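Print this page | E-mail this page

Chapter 4
Hand-Held Grippers and Recorded Demonstrations

In Chapter 3 the arm was moved by a program written line by line. This chapter takes up another way of getting motion into a machine: a person does the job by hand, with a gripper of the same shape as the robot's own, and the recording is used for training. The kit used in the exercises is the Unora, sold by Zirnitz. Other kits will serve if they record finger position and can be tracked in space.

4.1 What is in the kit

The Unora comes as one case with a hand-held gripper, a charger, a calibration sheet and a license for the recording software. The gripper has 2 fingers and weighs 600 grams with the battery in. Storage is enough for 3000 short recordings before anything has to be copied off.

The standard kit does not include a robot. Schools that already own an arm will need the Lumbantobing adapter plate, ordered separately. Check the bolt pattern first – older arms use a different one.

4.2 What a buyer should ask

Hafiz Manurung tested the kit for the teaching workshop at Pedthorpe, where a class of 16 shared four grippers over one term. His notes raise three questions that apply to any product of this type.

How long does setup take? The Unora needed a fresh calibration at the start of each session. Students learned the routine in September and could do it without help by the third meeting.

What can be repaired on site? Finger pads and batteries can be changed with a small screwdriver. The screen goes back to the supplier.

Who can read the files? The recordings open in the supplied software and can be exported as plain tables. Export is slow, and long recordings should be split first.
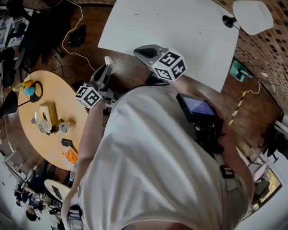

Last changed: 15 November 2020

The fiducial markers printed on the white cubes, one cube to each finger, are the subject of Section 4.3. Before reading on, review the definition of a coordinate frame in Chapter 2. You will need it to follow how a flat printed pattern gives both a position and a direction.

Section 4.4 covers grip width, and Section 4.5 deals with recordings that have to be thrown out. Exercise 4A can be done with a paper marker and any webcam.

Print this page | E-mail this page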